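Floradham library branch to shut for 3 weeks

11 March 2026

Readers in Floradham have until Saturday to grab books. The Kesley Street branch closes Monday for new heating and won't open again for 3 weeks, the library said this morning.

Old boiler quit twice this winter. Parts no longer made. Contractor Csizmadia starts on the basement first, then the reading room.

Loans are extended, no fines. Limit goes up from 5 items to whatever you can carry, according to branch manager Viktória Boros. "Take a stack. Take two," she said. Holds will be sent to the Cekus Avenue branch, but allow an extra day or so. Book drop stays open the whole time, its the one on the parking lot side.

Cost is $600 over the first estimate, covered by the branch repair fund. The branch lent out 1,043 items last month, busiest February in years.

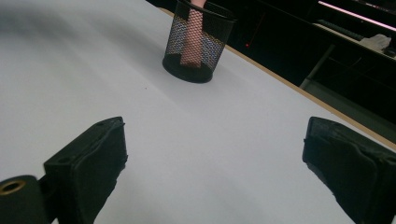 Story hour moves to Cekus Avenue too, same time, upstairs. Tax help is canceled til the branch reopens. Anyone with an appointment should get a call by Friday, if not then ring the front desk.

Summer reading sign-up not affected. Still set for June.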